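Irilar Makers Help > Clubs and Competitions > Hand-held grippers

Fingers line up on the bench, miss in the recordings. What are we doing wrong?

Asked in July. 3 answers. Viewed 214 times.

I help run a student robotics club and we have entered the Prikance tabletop challenge, in the category where you teach the arm by demonstration. You pick things up with a hand-held gripper, the camera on it records what you do, and the arm is then supposed to have learned something from it. Ours has learned to close its fingers on thin air slightly to the left of things, with great confidence.

We have two grippers, both with yellow finger tips, and the task is to pick one object off a table and put it down in a marked square. We did 156 demonstrations over a fortnight. Four students took turns. I thought 156 was a lot. The students certainly thought so.

What I have checked so far:

The camera calibration. We did it twice, with the checkerboard, and the second result agreed with the first.

The finger width readings. The fingers report closed when they are closed and open when they are open, which puts them ahead of most of the kit in our cupboard.

The object. We started with a shiny tin, someone said shiny was bad, so we moved to dull things. No better.

Our view at the start of a pick looks like the one below. The next one along the bench is doing the same job with the other gripper.

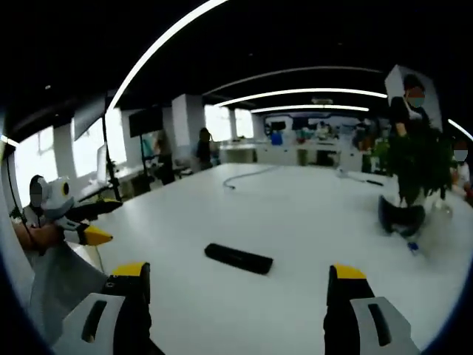
What I would like to know

1. Is the black bar a bad choice of object? It sits at a bit of a slant and we never straighten it, on the theory that the arm should cope.

2. Does it matter that there is other stuff on the table? There's a grey cable lying behind the bar and a couple of small bits over to the right. I had been telling people to leave the clutter alone as it was "realistic", a word I now regret.

3. Does it matter that half the room is in shot? The lens is very wide and gets people, windows, the plant, the ceiling lights, the lot.

4. Should both grippers be going at one table?

The heat is in three weeks and the rules allow us to submit new demonstrations up to the night before. I would prefer not to find out what that night is like.

Answer 1 (accepted, 14 votes)

I coached a team through Prikance last year and we had the same leftward miss, so I will go through your list, but I think the trouble is somewhere you haven't looked.

1. The bar is fine. Black on a white table is about as kind as it gets. Leave it slanted, and slant it differently each time. If your students all put it down at the same angle (ours did, humans are tidy when you don't want them to be) then the arm learns that angle and no other.

2. Clutter is fine if it moves. Clutter that stays put for a whole fortnight becomes a signpost. If that cable has been in the same arc for every take, the arm may well be steering by the cable. Shove everything somewhere else every ten takes or so. Ours had fallen in love with a roll of tape.

3. The room is mostly harmless for the picking, but the people in it can upset the tracking, which works out where the gripper is by looking at things that stay still. Those big windows are a bigger nuisance. Morning and late afternoon will look like two different planets to the camera. Record at both ends of the day or pull a blind down and leave it down.

4. Two at a table is all right as long as the other gripper isn't swinging through your view during the pick. Face the same way, or take turns.

Now the bit you didn't ask. Check the time offset between the camera and the finger readings. If the fingers are logged a little late or early, every demonstration teaches the arm to close at a moment when the hand was somewhere else. A person approaching mostly from the right will then give you a miss to the left, every time. Are your four students all right-handed?

To test it, hold the gripper still in front of the camera's own view and snap the fingers shut ten times. Find the picture in which they first touch, find the moment the width reading hits bottom, and compare. Ours was out by 80 milliseconds. We fixed it in the settings and didn't have to record anything again, which saved me from a mutiny.

Comment from the asker: All four right-handed. Did the snapping test and we are out by 144 milliseconds. I am going to go and sit down.

Comment from the asker, later: Corrected the offset and retrained on the same data. It now touches the bar most times and picks it up about half the time. Moving the cable next.

Answer 2 (3 votes)

Agree with the above but would add: check the screws on the fingers. The Murnow kit ships with ones that work loose and you get a wobble that looks like a software fault for a week and a half. Thread lock, the blue sort. Don't let the students do it unless you enjoy fingers that never come off again.

Also slow down. Teenagers demonstrate picking as if the object is on fire.

Answer 3 (-1 votes)

just use Tillman, it does the calibration for you

Comment: Tillman doesn't support hand-held grippers.

Comment: it will in the next version

Comment: You said that last July.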